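5 Inbetriebnahme der Greifzelle am Arbeitsplatz

Dieser Abschnitt gilt für den Zweifingergreifer Pillon am Arm Mangundap, Aufbau in einer Heim- oder Gemeinschaftswerkstatt. Vorausgesetzt wird, dass der Arm nach Abschnitt 4 verschraubt, verkabelt und referenziert ist. Die Steuersoftware Flilar muss auf dem Rechner installiert sein und den Arm als »bereit« anzeigen.

5.1 Benötigte Teile und Werkzeuge

Greifer Pillon, vormontiert, mit zwei spitz zulaufenden Fingern
Adapterflansch mit vier Zylinderkopfschrauben M4
Signalleitung Greifer–Arm
Innensechskantschlüssel 2,5 und 3
Stahllineal oder Messschieber
Kalibrierspitze (liegt dem Flansch bei)
Feste Kamera mit Stativ oder Wandhalter
Klebeband zum Markieren des Arbeitsbereichs

Die Kalibrierspitze wird auch nach einem Fingerwechsel gebraucht. Nicht wegwerfen.

5.2 Sicherheitshinweise

VORSICHT — Quetschgefahr. Der Greifer schließt beim Einschalten der Versorgung einmal vollständig und öffnet danach auf die gespeicherte Weite. Hände vor dem Einschalten aus dem Bereich zwischen den Fingern nehmen.

VORSICHT — Netzspannung. Haushaltsgeräte, die als Übungsobjekt dienen (Öfen, Wasserkocher, Toaster), bleiben während der gesamten Einrichtung vom Netz getrennt. Der Stecker muss sichtbar im Arbeitsbereich liegen. Ein ausgeschalteter Drehregler ersetzt das Ziehen des Steckers nicht.

VORSICHT — Bruchgefahr. Keine Glasgefäße verwenden, solange die Kraftbegrenzung nach 5.5 nicht eingestellt ist. Ofentüren mit Glaseinsatz dürfen vom Arm nicht als Auflage benutzt werden.

Der Not-Halt muss von der Stelle aus erreichbar sein, an der die Bedienperson sitzt. In gemeinschaftlich genutzten Räumen ist die Zelle beim Verlassen stromlos zu schalten.

5.3 Greifer montieren

1. Arm in Serviceposition fahren (Flilar, Menü »Arm«, »Service«).

2. Versorgung abschalten. Warten, bis die Anzeige am Sockel erloschen ist.

3. Adapterflansch auf die Handachse setzen. Die Kerbe am Flansch zeigt zur Leitungsseite.

4. Die vier Schrauben M4 handfest eindrehen, dann über Kreuz anziehen.

5. Greifergehäuse auf den Flansch schieben, bis die Rastung hörbar ist. Die beiden seitlichen Sicherungsschrauben anziehen.

6. Signalleitung einstecken und mit zwei Schlaufen am Unterarm befestigen. In Streckstellung des Arms muss die Leitung noch etwas durchhängen.

7. Beide Finger von Hand auf festen Sitz prüfen. Spiel an der Fingerwurzel ist zulässig, solange es an der Spitze nicht mehr als einen Millimeter ausmacht.

Hinweis: Bei Flanschen der ersten Lieferung fehlt die Kerbe. Dort ist die Seite mit der eingeschlagenen Ziffer 19 die Leitungsseite.

5.4 Arbeitsbereich festlegen

Die nutzbare Reichweite mit montiertem Greifer beträgt 642 mm ab Sockelmitte. Im äußeren Randbereich nimmt die Wiederholgenauigkeit spürbar ab; Objekte, in die hineingegriffen werden soll, gehören deshalb weiter nach innen.

1. Reichweite mit Klebeband auf dem Untergrund anzeichnen.

2. Abstand zur Rückwand prüfen. Zwischen dem hintersten Punkt der geplanten Bahn und der Wand müssen mindestens 65 mm frei bleiben.

3. In Flilar unter »Grenzen« die Wandebene anlegen. Steckdosen, Leisten und Rohre, die aus der Wand vorstehen, als eigene Sperrquader eintragen.

4. Untergrund auswählen. Bei Teppich und anderen nachgiebigen Belägen die Option »weicher Boden« setzen. Die Software hebt dann die untere Grenzebene an und verlangsamt den letzten Teil der Absenkbewegung.

5. Kamera so ausrichten, dass Übungsobjekt und vollständige Fingerspitzen in der Ausgangsstellung erfasst werden. Kamera danach nicht mehr verrücken.

Hinweis: Schwere Objekte drücken sich auf Teppich mit der Zeit ein. Höhenwerte nach dem Aufstellen frühestens am nächsten Tag endgültig speichern oder eine feste Platte unterlegen.

5.5 Greifweite und Kraft einstellen

1. Versorgung einschalten. Den Schließ- und Öffnungszyklus abwarten.

2. Im Fenster »Greifer« auf »Nullpunkt« gehen und die Finger ohne Objekt schließen lassen. Wert speichern.

3. Kalibrierspitze einsetzen, Markierung auf dem Untergrund anfahren, Position bestätigen. An zwei weiteren Markierungen wiederholen.

4. Kalibrierspitze entnehmen.

5. Kraftbegrenzung auf 22 Prozent stellen. Dieser Wert ist der Startwert für Obst und dünnwandige Kunststoffteile.

6. Testobjekt (Schaumstoffwürfel oder Ähnliches) von Hand zwischen die Finger halten, »Schließen« antippen und gleich wieder loslassen. Fällt das Objekt, Wert in kleinen Schritten erhöhen. Bleiben Druckstellen, Wert senken.

7. Einstellung unter eigenem Namen ablegen. Die Voreinstellung »Standard« wird bei jedem Update überschrieben.

Die Fingerspitzen sind schmal. Bei runden Objekten liegt die Kontaktfläche günstiger, wenn knapp unterhalb der größten Breite gegriffen wird und nicht am Scheitel.

5.6 Übungsaufgabe: Objekt aus einer Schale in einen offenen Kleinofen legen

Die Aufgabe prüft Reichweite, Ausrichtung der Handachse und das Verhalten an einem Hohlraum mit Rost. Der Ofen wird nicht beheizt.

Aufstellung

1. Ofen vor die Rückwand stellen, Öffnung zur Arbeitsfläche. Netzstecker ziehen und das Kabel seitlich ablegen, außerhalb der Armbahn.

2. Tür ganz herunterklappen. Eine halb geöffnete Tür wird von der Hüllkörperberechnung nicht richtig erfasst.

3. Rost auf mittlerer Höhe einsetzen und bis zum Anschlag einschieben.

4. Schale mittig oder leicht seitlich vor die Tür stellen, Objekt einlegen. Das Objekt muss über den Schalenrand hinausragen, sonst stoßen die Finger am Rand an.

5. Arm in Ausgangsstellung über den Ofen fahren, Finger ganz öffnen.
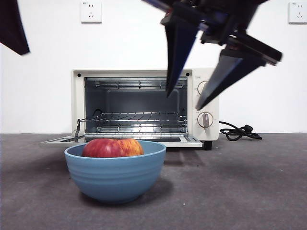

Abb. 5-3: Kleinofen mit offener Tür, Schale mit Apfel davor, Greifer geöffnet.

Anlernen der Bahn

6. In Flilar eine neue Bahn anlegen und den Handführmodus einschalten.

7. Greifer senkrecht über das Objekt führen, Punkt A setzen. Absenken, bis die Fingerspitzen unter der breitesten Stelle stehen, Punkt B setzen.

8. »Schließen« einfügen, dann senkrecht anheben. Punkt C muss so hoch liegen, dass das Objekt beim Schwenken frei über den Schalenrand geht.

9. Handachse für das Einfahren neigen. Der Winkel hängt von der Höhe der Ofenöffnung ab; das Gehäuse des Greifers darf die Oberkante nicht berühren. Punkt D vor der Öffnung setzen.

10. Geradlinig über den Rost fahren, Punkt E setzen. Für diese Strecke die Bewegungsart »linear« wählen. Bei »Gelenk« weicht die Bahn nach oben aus.

11. Bis knapp über den Rost absenken, »Öffnen« einfügen. Als Öffnungsweite »begrenzt« wählen. Bei voller Öffnung schlagen die Finger in schmalen Garräumen an die Seitenwände.

12. Auf demselben Weg zurückfahren und in Ausgangsstellung enden.

13. Bahn ohne Objekt mit verminderter Geschwindigkeit abspielen, Hand am Not-Halt. Erst danach mit Objekt wiederholen.

Hinweis: Blanke Roststäbe und Innenwände aus Metall erzeugen Glanzstellen, die von der Objekterkennung als Kanten gelesen werden können. Bei Fehlmeldungen die Belichtung der Kamera fest einstellen und herabsetzen, bis die Reflexe nicht mehr ausfressen. Eine zusätzliche Leuchte von vorn verschlechtert das Ergebnis meist.

Hinweis: Vorstehende Drehregler sind in der Hüllkörperbibliothek nicht enthalten. Wird seitlich am Bedienfeld vorbeigefahren, den Sperrquader des Ofens auf der Reglerseite von Hand verbreitern.

5.7 Störungen bei der Inbetriebnahme

Greifer meldet »Weite unbekannt«
Nullpunkt nach 5.5 wiederholen. Tritt die Meldung erneut auf, Signalleitung am Flansch abziehen und neu stecken — nur stromlos.

Arm bleibt vor der Öffnung stehen
Punkt D liegt im Sperrquader des Ofens. Öffnung im Quader als »frei« kennzeichnen oder Punkt D nach vorn verlegen.

Objekt rutscht beim Anheben
Griffhöhe prüfen, danach erst die Kraft erhöhen. Glatte Schalen von Obst vor dem Versuch trocken abwischen.

Schale wandert mit
Ein Finger berührt den Rand. Punkt B seitlich korrigieren oder flachere Schale verwenden.

Endlage schwankt um mehrere Millimeter
Sockelverschraubung kontrollieren. Auf weichem Untergrund außerdem prüfen, ob sich der Ofen beim Aufsetzen mitbewegt.

Nach Abschluss der Übungsaufgabe die Bahn sichern und die Zelle abschalten. Die Einrichtung des zweiten Arms folgt in Abschnitt 6.

Ginthorpe Werkstatthandbuch, Stand Juli 2023 | Kontakt | © Ginthorpe | Nach oben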